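Reading time: 5 minutes

Buying a two-arm work cell: budget lines and planning order
Speaker notes, Sambridge equipment planning session
Boglárka Kocsis

Opening. Keep it under two minutes. State the scope: one two-arm cell on a tabletop, light handling, indoor use. Mobile bases and anything that needs a safety fence are out of scope. Katalin Győri covers leasing in the second half, so send leasing questions to her.

Point 1. The quote is for the arm. The budget is for the cell.
At Trerbridge the first request listed two arms and two grippers and stopped there. The finance office approved it in March. The second request had to cover mounting, cameras, brackets, cables, the table, spare fingers, and setup labor. Two approvals took longer than one larger approval would have. Show the two requests side by side if the projector is working.

Point 2. Split the budget into four groups.
Motion: arms, controllers, stands.
Contact: grippers, finger sets, pads.
Sensing: cameras, mounts, calibration targets.
Site: table, power, network, wall clearance, lighting.
Each group gets its own owner and its own contingency. Do not pool contingency. When it was pooled, Motion used it all before Sensing had been ordered.

Point 3. Small parts.
Mounting brackets and short cables are cheap and they hold up the schedule. Our bracket order was $323 including shipping. The arms sat in their crates for 25 days waiting on it. Order the small parts the same day as the arms. Ask the supplier which connectors are straight and which are right-angle, and get the answer in writing. Pause for questions.

Point 4. Size the work before sizing the arm.
Write down the items to be handled, the grip each one needs, and the surface they are handled over. Payload matters less at this scale than finger opening and approach angle. Hinged items need a second hand or a fixture. Price both. A fixture is cheaper for one item and gets expensive when the item list changes. 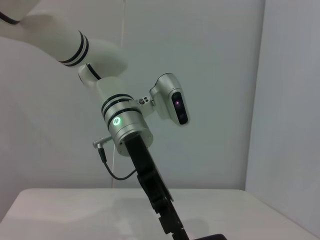
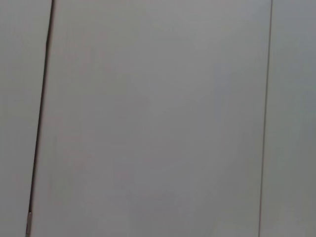
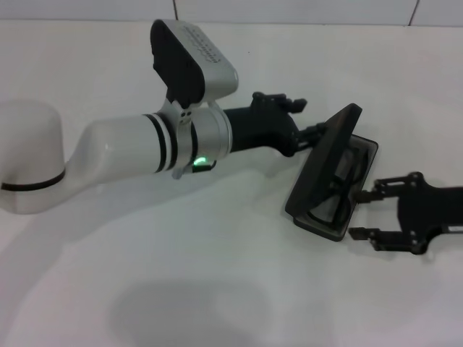 Should the spare gripper fingers go in the first order or wait for the second year?
Put them in the first order. Fingers and pads are wear parts, and a later order pays shipping and handling again. One full set per gripper is enough to start. Store it with the tool kit and log each change.

Point 5. Cameras.
Budget the camera and its mount as one line. A camera carried on the arm uses some of the payload and adds a cable that has to move with the joints. Ask for the mounted weight, including the bracket and the cable. Plan a recalibration after any collision or bracket change, and put the hours in the operating budget. We had them in the capital budget for the first year and had to move them.

Point 6. Comparing bids.
We had two bidders, Bavar and Vass. The Bavar bid was lower on hardware. The Vass bid included installation and two training visits. On the first page they looked far apart. After adding installation to the Bavar bid, the difference was $1,988. Use one bid form with fixed lines and send back any bid that merges them. Check these before scoring:
- warranty start date (delivery or acceptance)
- response time for a failed joint
- software license, per arm or per cell
- price hold on spare parts

Skip the scoring sheet if short on time. It is in the handout.

Point 7. Operating cost.
Power is a minor line. Labor is the major one. Plan on some 700 staff hours in the first year for a new cell, including training, task setup, and downtime. That is our own figure with our own staff. Sites with prior experience should use their own logs. Do not carry the first-year figure into the second year without a review.

Point 8. Acceptance.
Write the acceptance test before the purchase order goes out and attach it. Name the items, the number of runs, and what counts as a failed run. Hold back the final payment until the test is signed. The supplier should run the test with our items on our table. A demonstration at the supplier's site does not count toward acceptance.

Point 9. Order of work.
Item list first. Then the site check, acceptance test, bid form, bids, small parts, and arms. Site check includes door widths, since crates are larger than the product drawings suggest. Repeat this slide at the end if there are questions about sequence.

Hand over to Katalin for leasing. Remind the room that the bid form is in the handout and the blank copy may be reused.

Notes last revised November 2, 2025.

This site uses cookies to remember your settings. Accept or manage preferences.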